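The Titration at Stirkedden

The night chemist at the Stirkedden works began with the blank, as the method required. She measured 500 ml of deionised water, added the indicator and recorded a colour change after 2 drops. The Ivska effluent came next. It had been drawn from tank 19 at shift change and was labelled as dilute acetic acid.

It did not behave as dilute acetic acid. The pH rose, levelled, rose again and levelled a second time. Acetic acid has one proton to give up and therefore one buffer region. She cleaned the electrode, recalibrated it against fresh buffers and repeated the run. The second plateau came back at the same volume.

The Sondoven procedure allowed 57 minutes between an anomalous result and a report. She spent nine of them looking at the curve.
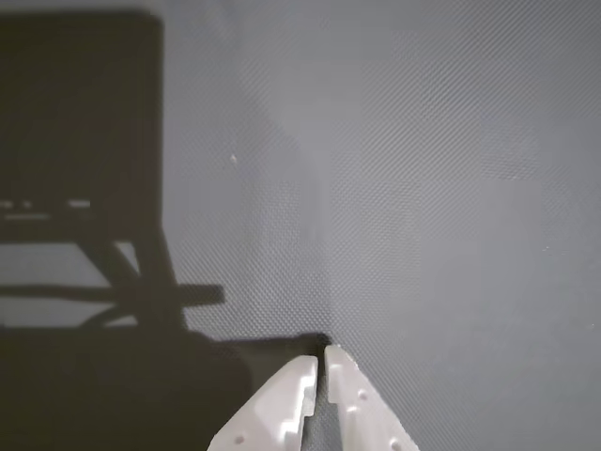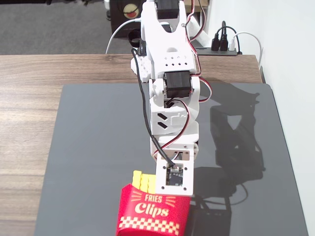 A diprotic acid would account for both plateaus. So would a mixture of two weak acids of different strengths, and the equivalence volumes alone could not separate the cases. She drew the curve again by hand, on the back of the Vũ supply form. The first rise was as wide as the row of five small square holes across the white bracket of the arm, and the second came out narrower. In October the tank had held maleic acid. The log said it had been rinsed, and gave no volume for the rinse.

She wrote "second acid present, identity not established" and signed it. Then she closed the valve on tank 19 and went to find the rinse records.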